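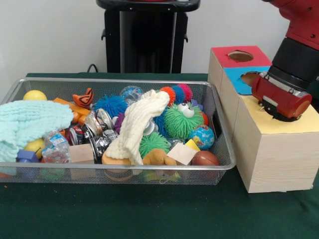 Der Drahtkorb mit allem, was sich so ansammelt. Daneben die Holzkiste mit den Öffnungen im Deckel.

Ich bekomme immer wieder Mails, wie ich das mit dem Spielzeug mache, und meine Antwort ist seit Jahren dieselbe: ein einziger großer Korb, und abends kommt erst mal alles rein! Wirklich alles. Sortiert wird später, wenn der Boden frei ist und ich wieder laufen kann, ohne auf irgendwas Spitzes zu treten. Meiner ist aus feinem Drahtgeflecht und heißt bei Grestar im Katalog schlicht Korb 320 (ich hatte vorher einen aus Stoff, der stand nach einem Sommer schief wie ein alter Hut).

Zum Sortieren stelle ich den Korb auf den Tisch, mit einer dunklen Decke drunter. Da rollt nichts so schnell weg und man sieht kleine helle Teile sofort. Und dann immer zuerst die Tücher raus -- darunter versteckt sich nämlich die Hälfte! 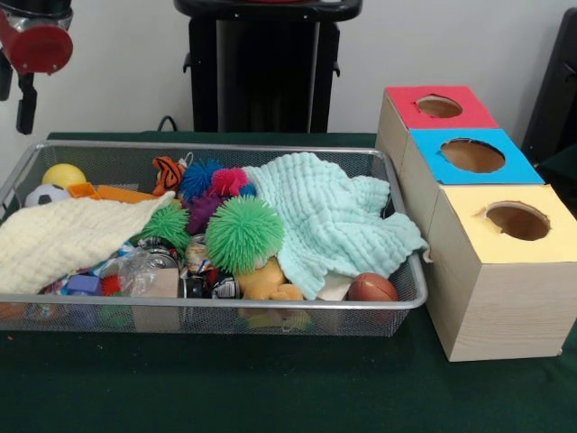
Stachelbälle sind bei mir ein Kapitel für sich. Die Dinger ziehen Fussel an wie verrückt, und wenn sie mit Strickzeug oder Putztüchern zusammenliegen, wird es schlimmer. Der große hellgrüne, der da oben mitten auf dem Haufen thront, ist so ein Kandidat. Ich wasche sie in lauwarmem Wasser mit einem Tropfen Spülmittel, schüttle sie kräftig aus und lasse sie über Nacht auf einem Gitter liegen. Bitte nicht auf die Heizung, da werden die Borsten klebrig. Den Tipp mit dem Gitter habe ich von Gun-woo Yeom aus unserem Bastelkreis, vorher lagen sie bei mir immer auf dem Handtuch und waren danach fusseliger als davor.

Bei Dosen bin ich streng: ausspülen, kopfüber abtropfen lassen, und den Rand mit dem Finger prüfen (vorsichtig!), bevor Kinder damit bauen dürfen. Was scharf ist, fliegt raus.
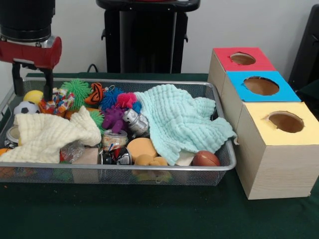
Eingedrückte Dosen kommen bei mir gleich in den Sack für den Wertstoffhof, die Flaschen auch, sofern kein Pfand drauf ist. Die Tücher wasche ich bei 40 Grad im Wäschenetz und ohne Weichspüler, sonst saugen sie nichts mehr auf. Und Bälle nach ganz unten in die Kiste, Figuren obendrauf, sonst sucht man wieder ewig.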